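Cup slips out of the gripper in our club sim – friction or grip force?
Posted by Raluca Avram, 2022-03-10

Hi all! I help run the robotics club at Bestside and we're doing a coffee-making task in simulation (no real arm for us, sadly). The arm picks up a paper cup, carries it to the espresso machine and is supposed to set it on the drip tray. We ran it 144 times and lost the cup in 30 of them, nearly always on the last stretch before the tray. 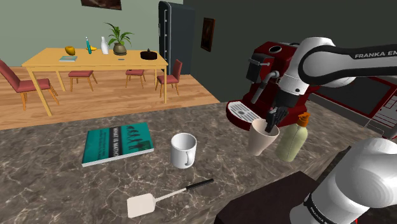
Kitchen sim, cup held by the rim in front of the espresso machine.

The kids think it's friction, I think we're squeezing wrong. Demo is in 14 days so I'd love to know where to start looking!

Kirkon
Had the same thing with my students in February. Check where you're grabbing before you touch any physics settings. You've got the fingers on the rim and the cup gets narrower toward the bottom, so any little tilt gives it room to swing. Try a grasp lower down the side – and slow the arm near the machine. We also log finger width at every step, and then you can see right away if the cup is creeping. Change one thing per batch or you'll never know which one fixed it.

Dikell
just turn friction way up lol

Olteanu
Friction did help us a bit, but then the cup wouldn't let go over the tray. I'd go with Kirkon's idea first. Also look at your time step, ours was too big and contacts went all jittery. Took us nine tries to find a good one.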